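The Bun and the Corn

In the winter I moved to Flidbridge, I had two suitcases and one pot. The pot was steel, with a small handle on each side, and it came from my grandmother's kitchen in Turkora. She told me it was too small for a family and just right for a person who goes away.

My room was above a shop named Fairclough, where they sold buttons and curtain rings. The rent was 346 a month and it included a table. The table was so long that I did not understand how anyone brought it up the stairs. I covered it with brown paper from the shop, and on the paper I wrote my shopping, my bus times and the new words I learned. When the paper was full of words, I changed it.

On Friday I came home from work at the Zestness bakery with one steamed bun in my coat pocket. We were allowed to take one if it was not pretty. I carried it home under my hand the way a child carries a bird. It was seven in the evening and the shop below was dark already.

I also had one ear of corn. In my grandmother's house, corn and buns belonged to the same supper. She cooked the corn in the small pot and warmed the buns in the big steamer, and she never put them together, although there was space. "The corn talks too much," she said. "The bun will begin to taste like it." I was six years old and I believed that the corn really talked. I used to put my ear near the lid and wait.

For years I thought I would never own a steamer. They were expensive, and for one person it seemed foolish. But in December I found one at the market behind the station, for less than the price of a good lunch, and the seller put the lid in a newspaper for me.
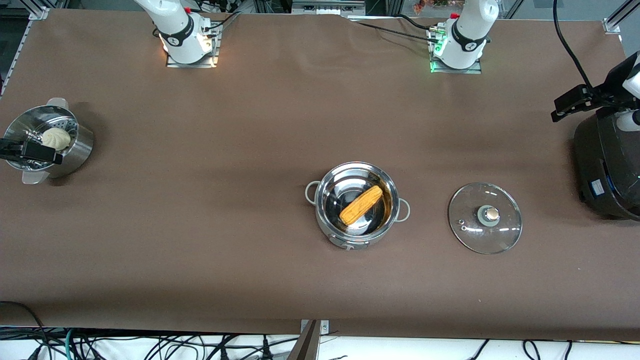
I sat on the bed and looked at my supper before I started it. In that moment I felt very rich. Then I felt very far away, which was a different thing, but it sat in the same place in my chest.

It is around 2000 kilometers from Flidbridge to Turkora. I know this number from the bus company, which prints it on the ticket as if it were something to be proud of. I bought that ticket only once, in one direction.

I poured water for the corn. I poured water for the bun. The stove had two rings and the left one was slow, so I gave the corn the right one. The window became white with steam, and I could not see the street anymore, only the yellow of the lamp.

When the water was loud enough, I did a thing I had not done for more than twenty years. I bent down and I put my ear near the small pot. It was too warm for my cheek, but I stayed.

It said the usual things. It asked if I was wearing thick socks. It asked who was sitting with me.

I told it to speak more quietly, because the bun could hear us, and I went to find a plate.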